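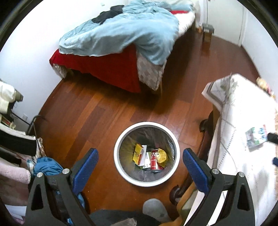
The spare room, with its timber floorboards and the bin by the bed.

How I put up a tongue and groove ceiling in the spare room

Posted 9 November 2009

I've had a few emails asking how I did the timber lining on the spare room ceiling, so I've finally sat down and written it out. I'm not a builder. I've done two of these now, one with a lot of help and one mostly on my own, and the second went a good deal better than the first. If your ceiling is flat-ish and you can borrow a second pair of arms for a weekend, you can do this.

Our old ceiling was plasterboard with a crack running from the light fitting to the window. I'd filled it three times. Teun Hendriks from down the road looked up at it and said he'd just line over the lot, and that was that decided.

What I used

Pine lining boards, V-joint, 12 mm thick
Battens, 42 x 19 mm pine
75 mm screws for the battens
A brad nailer with 32 mm brads (hired)
Stud finder, chalk line, long spirit level
Mitre saw, jigsaw, block plane
Scotia moulding for the edges
Clear water-based sealer
Two trestles and a good plank

The boards came from Van Hecke, the timber yard out past the railway crossing. Buy them all in one go if you can. I went back for more on the first ceiling and the second lot was a slightly different colour and, worse, a hair wider on the face. Get 10 per cent extra, and pick through the packs if they'll let you. I chucked maybe a dozen boards on the first job that had twisted like licorice.

Let the boards settle in

Bring the boards inside and stack them flat in the room with little offcuts between the layers so air gets through. I left mine 5 days. Josefien Schouten, who helped me with the first one, reckons a fortnight, and she's put up far more ceilings than I have, so do what you can stand. You'll be climbing around the stack the whole time. Sorry.

This is also when I'd seal the backs and the tongues. If you only coat the faces after they're up, you get a pale stripe in every joint when the timber shrinks in winter. I learnt that the slow way in the hallway, and I still see those stripes every time I carry the washing through.

Find the joists

Run the stud finder across the ceiling in two or three places and mark every joist, then poke a thin nail up through the plaster to make sure. I don't trust the gadget by itself. Once you've got both ends of a joist, snap a chalk line between them. Do every one of them, even if you think you can remember where they are. With your arms over your head and dust in your eyes you won't remember a thing.

Check the walls while you're up there too. Measure the room width at both ends and in the middle. Mine was 18 mm narrower at the window end, and if I hadn't known, the last board would have been a horrible long wedge right where everyone looks. I split the difference between the first board and the last so each one tapers a little, and you can't pick it.

Battens

Some people nail straight through the plaster into the joists. You can, but only if the ceiling is properly flat, and mine had a belly in it. Battens let you pack it level. They run across the joists, and the boards run across the battens, so work out which way you want your boards to go first. I ran mine the long way, towards the window, and the light goes along the grooves instead of catching on them.

Put up the batten at each end of the room, run two string lines between them, and fix the rest to the string. Where there's a gap, slide in a packer beside the screw. Where the old ceiling hangs too low, plane a bit off the back of the batten. I spaced mine at 450 centres, with one extra close to each wall so the ends have something to bite on.

Before you go further, get the electrics sorted. The light fitting has to come down to suit the new level, and that's a job for a licensed electrician. Ours was Gaetano Gentile. He dropped the cable through and made it safe in under an hour, and told me exactly how big to cut the hole, which saved me guessing.

The first board

Take your time on this one! Everything follows from it. Groove side to the wall, tongue facing into the room, with a gap of nearly 10 mm at the wall so the timber can move. The scotia covers it later. Don't push it hard against the wall and trust that the wall is straight. Snap a line and put the board to the line.

Face nail it close to the wall edge, where the scotia will hide the holes, then nail through the tongue at an angle into every batten. Stand back. Get down, walk to the door, have a look. If it's crooked, pull it off now.

The rest

From there it gets into a nice rhythm. Slide the groove over the tongue, tap it home with an offcut and a rubber mallet (never hit the tongue itself, it'll crush and the next board won't go on), nail through the tongue, move along. Every fifth board or so I measured back to the wall at both ends to see if I was creeping. If you're out by a couple of millimetres, leave one end a touch looser over the next three or four boards and it'll come good.

For a bowed board, screw a scrap block to the batten beside it and lever against that with a big chisel while your helper nails. Marijke Bakker showed me that one and I've used it on the floor as well.

If your room is longer than your boards, stagger the joins and make sure each one lands on a batten. Cut the ends square and clean. I tried a fancy angled join in one spot and it looks no different from the ground.

When you reach the light, hold the board up, mark the edges of the cable hole from the centre, and cut with the jigsaw from the back so the face doesn't splinter.

The last board

Measure the gap every half metre or so, take off your 10 mm, and rip the board to fit. You'll probably need to shave the bottom lip off the groove so it can swing up into place. Face nail this one too.

Scotia and finish

I cut the scotia at 45 degrees for the outside corners and scribed the inside ones. Nail it to the wall and leave the ceiling boards free. Fill the holes, give everything a light sand with 180 grit, vacuum, and wipe down with a barely damp rag.

I used two coats of clear sealer over the top of the one I'd already done on the stack. Put on a hat. Roll it along the boards, three or four at a time, and keep a wet edge going until you hit the far wall, otherwise you get lap marks. The first ceiling I did in squares like a wall, and it dried patchy, and I had to sand the whole lot back.

What it cost

Timber was the big one. The nailer hire was cheaper than I'd expected, and the electrician charged $200, including the new fitting. I still had enough offcuts to line the back of a bookshelf.

A few things people have asked

Does it make the room feel lower? A bit, for the first week. You lose about the thickness of the batten plus the board. Then you stop noticing.

Can you paint it? Sure. Use a primer that blocks knots or they'll bleed yellow through the white. Ans Peeters painted hers and had to do the knots again in October.

What about a bathroom? I haven't done one so I'd only be guessing. Ask at the yard.

Next up is the laundry ceiling, if I can get Teun to lend me his trestles again.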